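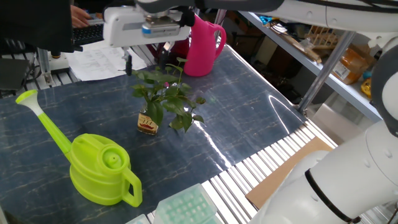
Section 4. Setting Up Your Vultesen Reservoir Shelf

Welcome to the fun part! By now the shelf is on the wall and level (see Section 3), and you're ready to fill it and get things growing.

1. Slide the reservoir tray into the lower rails until both tabs click. Push a little harder than you think you need to -- the tabs are stiff when new.

2. Lay the wicking mat flat over the tray with the printed side down. Let the two tails hang into the reservoir.

3. Pour in 500 ml of room-temperature water. The float should rise to the first line on the gauge.

4. Wait 18 minutes, then press a fingertip to the middle of the mat. It should feel damp all the way across.

Note: If one corner stays dry, lift the mat, smooth it out and try again. Walid Daher, who designed the tray, wets his under the faucet first, and it works beautifully.

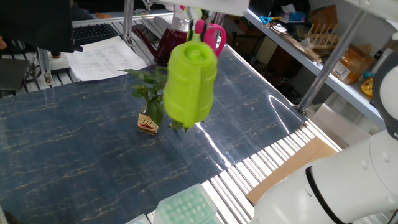 5. Set your pots on the mat, heaviest ones toward the wall. Pots need open drainage holes to draw water. Cuttings still rooting in water can go on the dry ledge at the left, and they love the light up there!

6. Plug the Useck timer into the shelf and turn the dial to 2 for leafy plants. Flowering plants have their own settings in the table on the inside cover.

CAUTION: Keep the timer and its plug above the water line. Unplug the shelf before you take out the tray.

CAUTION: Do not add liquid feed to the reservoir during the first week. It can clog a new mat.

In December, or whenever your rooms get dark early, turn the dial up one step. Top up when the float drops to the red mark. Replacement mats are part number 217 -- the older Haugen mats fit too, if you trim the tails.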